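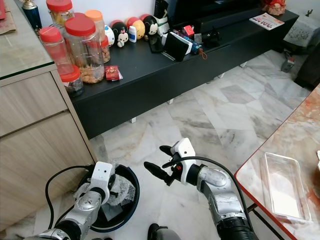

Bontu Woldemariam wrote that the grout between her floor tiles went dark again within a year of sealing, and she asked whether the sealer had failed or the joints had been dirty when it went on. Either can happen, and the two look much the same from standing height. The procedure below starts with a test that separates them, then covers cleaning, rinsing, drying and resealing cement grout on a tiled living area floor.

The method applies to cement grout, sanded or unsanded. Epoxy grout does not take a penetrating sealer and only needs the cleaning step. If you don't know which you have, look for leftover bags or the installer's invoice. Failing that, put a drop of water on a clean, unsealed joint in a closet or behind an appliance. Cement grout will darken. Epoxy will not.

Materials

pH-neutral stone and tile cleaner
Alkaline grout cleaner, oxygen type, in powder form
Nylon grout brush, stiff, with a narrow head
Two buckets
Wet vacuum, or a supply of white cotton towels
Penetrating grout sealer, water based
Small applicator bottle with a roller or brush tip
Microfiber cloths
Gloves, eye protection and knee pads

I use Narkgate powder for the alkaline wash and Hisix for the sealer. Other brands work if the type is the same. Read the label for the word "penetrating" or "impregnating." A topical sealer leaves a film, and a film on a walking surface wears through in the traffic lanes first.

Identify the tile before buying anything

Porcelain printed to look like marble will tolerate nearly any household cleaner. Real marble will not. Vinegar, lemon, phosphoric acid and most bathroom descalers react with the calcium in the stone and leave a dull spot that cleaning can't remove. On a finished floor, the place to check is a cut edge at a doorway or under a floor register. In natural stone the veining runs through the body of the tile. In porcelain it usually stops at the surface or changes there. If the edge is hidden, treat the floor as stone. Oxygen powder should still be tested on a hidden tile first, especially on polished stone, where an alkaline solution left to dry can leave a haze.

Step 1. Test the existing sealer

Vacuum the joint and wipe it with plain water. Let it dry overnight. Place a few drops of water on the grout and watch it for five minutes. If the water beads and the grout keeps its color, the sealer is working, and the dark color is dirt sitting on top or trapped underneath. If the grout darkens right away, the sealer is worn out or was never applied. Test one joint in a traffic lane and another near a wall. They will often give different answers on the same floor.

Step 2. Clear and vacuum

Move furniture off the area, including light pieces. Cabinet feet trap grit, and metal glides will rust onto a damp joint. Vacuum with the brush roll switched off, then run the crevice tool along the joints. Any grit left behind turns into an abrasive paste under the brush.

Step 3. Wash with neutral cleaner

Mop the whole area with neutral cleaner at the label rate. Change the water as soon as it clouds. This removes the loose film, which would otherwise use up the stronger cleaner. In many rooms the grout comes back at this point and the next step can be skipped.

Step 4. Clean the joints

Mix the powder with warm water per the label, and mix only what you will use in one session. It keeps releasing oxygen in the bucket and should never be stored in a closed bottle.

Work in a section you can reach without moving your knees. Pour a thin line of solution along the joints and let it stand for the label time. Keep it wet. Scrub along the joint in short strokes, then across it. Do not use a wire brush, which leaves metal in the grout and removes the surface of the joint along with the dirt.

Pick up the slurry right away with the wet vacuum or towels. Pushing it around with a mop deposits it in the next joint — the most common cause of a floor that looks worse after cleaning.

Step 5. Rinse

Rinse with clean water and extract it. Then do it again. Residue under the sealer is the usual reason for early re-soiling, and I suspect it is what happened on Bontu's floor. A wiped joint should feel like bare mortar. If it feels slick, rinse once more.

Step 6. Dry

Leave the floor for at least 8 hours with a fan running, and longer in damp weather. In November, with the windows shut and the heat low, I allow a full extra day. Damp grout is darker than dry grout, so compare a joint in the middle of the room with one near the wall. When the colors match, proceed.

Step 7. Seal

Shake or stir the sealer as directed. Run the applicator along the joint at a steady pace, so that the grout is wet and the tile edges are mostly clean. Wipe any excess off the tile before it dries. On polished surfaces, buff with a dry microfiber cloth within the time given on the label. Dried sealer on polished tile shows as a cloudy stripe and takes a solvent or a second pass of sealer to lift.

Apply 2 coats. Wait the recoat time between them. Wide joints and sanded grout will absorb more on the first pass.

Keep foot traffic off until the sealer is dry to the touch, and keep water off for the full cure period. Sock feet are fine after the first stage. Put felt pads under the furniture before moving it back.

Stains that remain

Oil that has gone deep into a joint may not lift with an oxygen wash. Cover it with a poultice of the same powder mixed to a thick paste, tape plastic over it, and leave it overnight. Rust needs a dedicated remover, and many of these are acidic and unsuitable for marble. If a joint is still blotchy after a poultice, use a grout colorant in place of clear sealer. Colorant seals as it colors, and it will not bond over a penetrating sealer, so make that decision before Step 7.

Retesting

Repeat the water test once a year in the traffic lane. Reseal only the joints that darken.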